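Open day talk, speaker notes (short version, the room has to be cleared by 4)

Start with the doors opening. Don't do the company history, they had that at the coffee table.

So hi everybody, I'm Emmett Marchetti, and I spent a day in September at the Vilterby open day, which I'd signed up for mostly because Sunita Villanueva told me the parking was free. (Wait for it. If nothing, move on.) I came home with 14 pages of notes and I'm going to give you the good ones.

First stop was Otex, the packing line. Big, loud, fast, and you watch it from behind a yellow line. The guide gave us the number, 313 boxes an hour, and everybody nodded like we knew if that was good. Loretta Mercado asked what it was back when people did it by hand, and the guide said he'd have to get back to her. Loretta, if you're here, did he ever?

Slow down for this next part.

Second stop was the one I keep telling people about. Small room, 18 of us squeezed in, and two robot arms folding cloth. I know! I'd just seen boxes fly by and here I am holding my breath over laundry. Begoña Goicoechea ran the demo and she was great — she let us stand there and watch before she said a word.

What I asked her was, why cloth? And she said a box is the same box every time you pick it up. A towel never is. You grab a corner and the rest of it slides off and does what it likes, and the arms have to deal with whatever shape it ended up in.
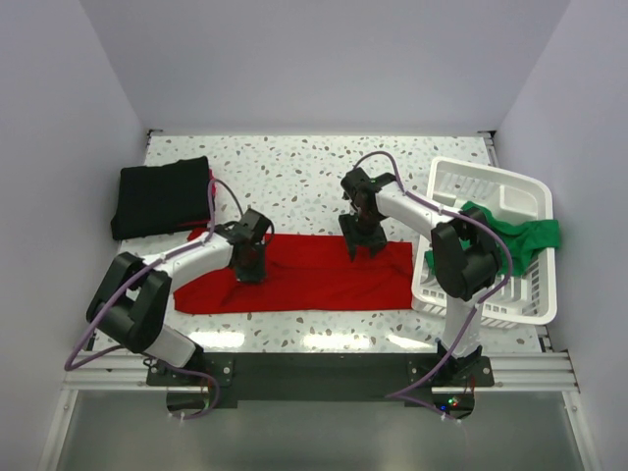
She also told us to watch the two arms as a pair, so I did. One holds a spot down, the other goes for a corner, and if the timing is off you get a lump. I've been folding sheets with my husband for years and we have the exact same problem.

Somebody in the back asked if it would do fitted sheets. Big laugh. Begoña said, "Ask me next year." (Do the pause here, it got a laugh at the run-through.)

Then lunch, skip lunch unless we're running early. If we are, tell the one about Oľga Tóth and the badge printer.

Last bit. My advice if you go: pick two stops and stay put. The map had way too many on it and I saw people jogging between buildings. Ask the person running the demo what goes wrong, they love that question.

Questions now. Repeat them into the mic!

Related talks
Dvorak plant tour: what we saw and what we missed
Elatier evening visit, notes and handout
How to ask good questions at a demo
Getting a group onto an open day list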